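# Visit to the Mirkton workrooms, March 2026

Jalen Whitfield and I took the morning train out from Velport to look at the rooms Pichon is letting in the old Mirkton building. We have been looking for a second place since the lease talk started last June, and this was the third one we had gone to see.

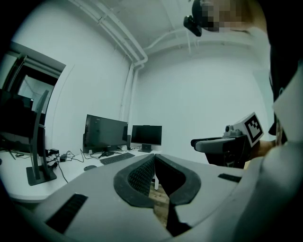 Fredy Inga met us at the side door and took us up. He runs the lettings and knows the building well. The stairs are narrow, with a turn halfway, so anything bigger than a desk has to go up in the freight elevator at the back. The elevator is shared with the tenants on the floor below and has to be booked the day before.

The room we liked best is plain. White walls, white ceiling, a wooden floor. The pipes are all on show. They run along the top of the back wall and come down in the corner, and one more goes across the ceiling. They are painted white like everything else and I stopped noticing them after a while. Jalen asked if they make noise in winter. Fredy said they knock a little when the heating comes on in the morning and then settle down.

A long white desk stands along one side. It comes with the room, and I would keep it. It takes a large monitor with a keyboard and mouse, a smaller monitor near the corner, and a speaker, and our own screens are close enough in size that we could set up the same way. The cables are the weak point. They lie in a tangle on top of the desk with a power adapter among them. We would want a tray under the desk before moving anything in. Jalen has one left over from the Cakier job that might fit.

Terms, as Fredy gave them to us:

- Rent is 300 a month, heating included, electricity extra.
- Notice is 3 months on either side.
- Deposit is one month, paid when we sign.
- Doors can be used at any hour with a key card. The freight elevator shuts down at night.
- Holes in the walls are fine if they are filled and painted when we leave.

We also saw a smaller room at the other end of the hall. It is cheaper, but it faces the loading yard and a truck was running under the window the whole time we were in there. I would cross it off.

The walk from the station took us 20 minutes at a normal pace. There is a bus, but it goes every 30 minutes and we had just missed it. Parking is in the yard and costs nothing on weekends. Lunch was soup and bread at the counter across the street, which was fine and quick.

Still to ask Fredy:

- whether the desk can be moved to the other wall
- who pays if the floor needs sanding
- if we can get a second key card without a fee
- what the internet line costs and who the bill goes to

Jalen is going to measure our shelves this week and send me the sizes. Fredy will hold the room for us until the end of the month.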